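July 22, 2023

I am back in the flat in Markau and my hands still smell of cardamom, although I washed them three times. Today was the bread and pastry day at Nimri, the small cooking school behind the station, and I want to write it down before I forget the order of things.

I had paid for it in spring and then almost did not go. The train was at an hour when I am normally asleep, and I was worried about my English, which is fine for reading recipes but becomes slow when somebody is waiting for an answer. The teacher was Barış Aydoğan. He speaks quickly but he repeats everything, so I lost only a few words. One of them was "scald". I wrote it in my notebook as "skolt" and looked it up on the train home.

We began with the milk dough for the braided buns. For one tray we used 345 grams of flour and 2 eggs, and the butter goes in at the end, a small piece at a time. At home I always put it in together with the flour. Barış said that this is why my buns are heavy, and he said it kindly, but I was a little ashamed. My dough was sticky for a very long time. I wanted to add flour and he took the bag away from me – he just put it on the other side of the room and went to help somebody else. So I continued to knead, and after some time it became smooth and did not hold on to my fingers any more.

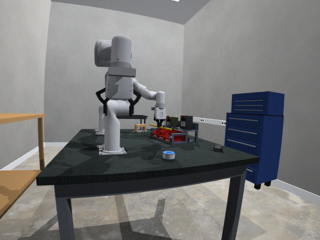
Two white arms at a dark workbench, computer-rendered.

While the dough was resting we had coffee and a cheese pastry from Hernov, the bakery on the corner. I did not like the pastry so much. The cheese was good but the bottom was soft. The woman next to me ate hers and then half of mine, and told me about her sourdough, which she keeps in her mother's old jam pot. I understood that it is older than her marriage.

Then came the braiding. I can do three strands without thinking, because my aunt taught me with wool when I was a child. Four strands is a different matter. You must say the numbers to yourself, and if somebody speaks to you in the middle you are lost. I had to open mine two times. The third one was not beautiful but it was closed at both ends, and I brushed it with egg and put sesame on it.

The oven at the school is a Hisuvus and it is much stronger than mine. My buns needed less time than I wrote in the margin, and one of them is too dark underneath. I ate that one standing in the kitchen as soon as I came home, with salted butter. The others are in the blue tin. I will take four to my neighbours tomorrow and freeze the rest.

I also bought a dough scraper at the school, and a bag of the flour they use. It was 31 for the two together, more than I wanted to spend this month. The scraper is good, though. The one I had was from plastic and it was bent since the winter.

In the autumn they have a day only for flat breads. I took the paper with the dates and put it on the fridge. First I must try the milk dough again in my own oven – perhaps with the heat a little lower and the tray one step higher. Need to buy: yeast, eggs, sesame, baking paper.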